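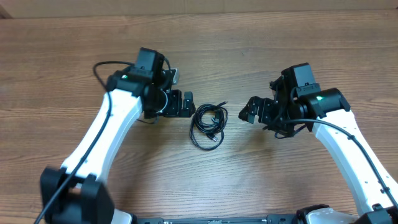 Incidencia 27 – Cable enrollado en la mesa de trabajo
Centro: Tronia, sala Garkell
Solicitante: Tiina Jääskeläinen
Prioridad: 3
Estado: en espera de material

Descripción
Se comunica que el cable depositado sobre la mesa de madera conserva la forma de la bobina y no queda plano al extenderlo. Se solicita su revisión y una forma de almacenaje adecuada.

Actuación 1, sábado, 9:40
Se indica a la solicitante que no tense el cable ni lo doble en sentido contrario a la vuelta. Las vueltas deben abrirse de una en una, desde el extremo exterior, con apoyo en la mesa.

Actuación 2, sábado, 11:15
Revisado el rollo. Las vueltas son desiguales: un bucle pequeño en un extremo y un arco mucho más amplio a continuación. Procede rehacerlo con un diámetro uniforme.
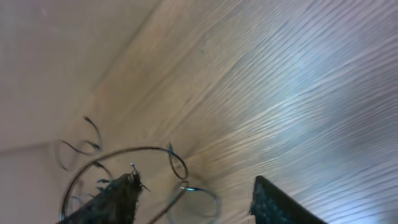 Actuación 3, sábado, 12:30
Se solicitan a Trarnon bridas reutilizables de 200 mm. Hasta su recepción, el cable permanecerá en la sala – no deberá guardarse en el armario Ignacio.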